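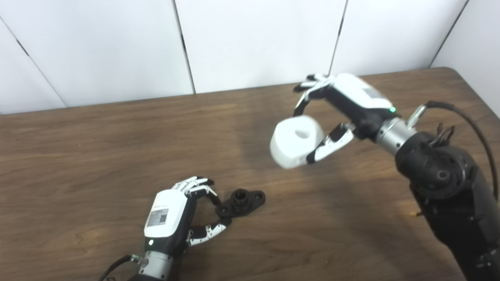 When we took over the back room on Mikow Street, the thing I wanted most was a decent table, and I wanted it before shelves, before a proper lamp, and certainly before anybody talked to me about rugs. A room can limp along for months without a rug. It can't do much of anything without a place to set things down, and I had spent the whole summer working off a door laid across two filing cabinets, with the hole for the doorknob swallowing every small part I owned. So this gallery page is mostly a page about a table, with the white wall behind it getting a fair share of my attention too, and I hope you'll forgive me for going on. The brown top with the wavy grain is the one I finally chose, and the short white cylinder with the hole in the end and the little black flanged piece are just the sort of thing it was bought to hold!

Welcome, then, to the Listance room. My name is Yoon-hee Seol, I look after this page, and I've been promising to put it up since September. Several of you wrote asking what the place looks like now, and a few of you asked very sensible questions about the wall and the tabletop, so I've written longer notes than a gallery really needs. Put the kettle on.

The table

It came from Salazar, the secondhand furniture place out past the car wash, and it cost me 109 dollars, which I thought was high until I tried to lift one end. I had gone in for chairs. I'd been back and forth across the shop twice when I noticed it under a stack of headboards, and I did that thing where you pretend to be interested in the headboards for a while so the price doesn't go up. It did not go down, either.

I know some people are going to be disappointed that the top is laminate. My sister was. She has a beautiful old kitchen table that she oils every winter, and she's not allowed to put a glass down on it without getting up to find a coaster first, and it's her own house. I wanted something I could wipe. Glue, pencil marks, the ring from a coffee mug, whatever comes off the bottom of a box that's been in the garage... all of that goes away with a damp cloth and a drop of dish soap, and I never have to think about it again. If something has dried on hard I lay the wet cloth over it, go answer an email, and come back.

The brown was a bit of luck. I had pictured white, to be truthful, the way you see in magazines, and I would have been so sorry. White parts vanish on a white table. Against a medium brown you can find a pale piece right away, and a black one too, and that saves a great deal of patting around with the flat of your hand. The grain runs mostly the long way, side to side, and I've gotten into the habit of lining papers up along it without ever reaching for a ruler. (They are not straight. They look straight to me.)

One thing I'd do differently is the finish. There's a soft light patch in the middle where the shine comes back at you, and if you've got something glossy to look at closely you end up sliding it over a few inches. It doesn't bother me enough to do anything about it, but if you are shopping, tip your head around in the store and look at the top from a few angles. I looked at mine from exactly one, on my knees, under headboards.

The wall

More people ask about the wall than the table. Before we moved in, that end of the room was a patchwork of old shelf brackets, two colors of green, and a calendar from a tire shop that had been glued up with real conviction. I scraped for a weekend and got the calendar off as far as the middle of March. Then I gave up on scraping and we paneled over the lot.

The panels are smooth and matte, and I can't say enough for matte. I'd brought home a glossy sample first and propped it behind the filing cabinets for a few evenings, and every time somebody walked through with the hall light on I looked up. The flat finish just sits there quietly behind whatever you're doing. It picks up a little gray toward the corners, which I find restful, though my brother-in-law says it makes him want to get a roller out.

The seams between the panels show as thin dark lines, and I'll admit we had a long discussion over dinner about whether to fill them. There's a filler from Witen that I had used on the hallway trim and been happy with, and I bought a tub of it, and the tub is still in the cupboard. What decided me was the thought of having to take a panel down someday. I've lived in enough old buildings to know that the pipe you need is always behind the nicest part of the wall. Now that I'm used to them I like the lines very much. They give your eye somewhere to go, and they were a help when we were setting the table in place and trying to agree on where the middle was.

If you're putting up panels yourself, a few things I wish I'd had written down:

Buy them all in one go. Two whites from two deliveries will not be the same white, and you'll only see it once they're up.

Leave them lying in the room for a couple of days before you start, if you've got the floor space. I read that, ignored it, and did the first one over.

Work out from the corner that is going to be looked at most. The corner behind the door can have the narrow, sad little offcut.

Wash your hands before lunch and again after it. I have wiped more peanut butter off that wall than I care to say.

The small things

People who have known me for a while will be waiting for this part. Yes, I still save small parts. I come from a family of savers: my father had coffee cans full of washers and my grandmother had a drawer of thread spools with no thread on them, and when I opened it as a child it was like being handed money. So I have an enormous soft spot for anything short and round with a hole through the end of it, and for anything with a flange, and for the little odd pieces that clearly belonged to something once and that you couldn't possibly throw out in case the something turns up.

My system, if you can call it that, is 14 shallow trays and a roll of masking tape. I write on the tape with a fat marker, I stick it to the front edge of the tray, and when I change my mind I peel it off and write another one. I tried printed labels for a month. They were very handsome, and I stopped re-sorting anything because I didn't want to spoil them, and the trays slowly filled up with things that didn't match their labels at all. Tape is uglier and a lot more truthful.

When I sort, I put out one tray's worth at a time. I used to tip out everything at once, which feels wonderfully productive for 10 minutes and after that feels like a punishment. I also keep things back from the front edge of the table by the width of my hand. Round things roll, and a round thing that goes under the baseboard heater belongs to the heater from then on. Standing a cylinder on its end, hole up, takes no longer than laying it down, and it will still be where you left it when you come back with your sandwich.

What it all came to

I was asked for the total, and I kept the receipts in an envelope for once in my life, so I can tell you: 2869 dollars for the whole room, with the panels, the table, the heater repair, and a good deal of paint for the parts you don't see in the gallery. The heater was the ugly one. I'd budgeted nothing for it, having been told it was fine by the man who was selling us the filing cabinets.

Still to do: a shelf over the door for the empty boxes, a hook for my coat, and something for the floor. I've been sent three links to rugs already, and thank you, they're lovely, but tell me how you'd get a dropped washer out of any of them. I'm leaning toward plain vinyl in a light color. If you've got some down in a workroom and have lived with it through a winter, please write and let me know how it holds up under a rolling chair.

Yoon-hee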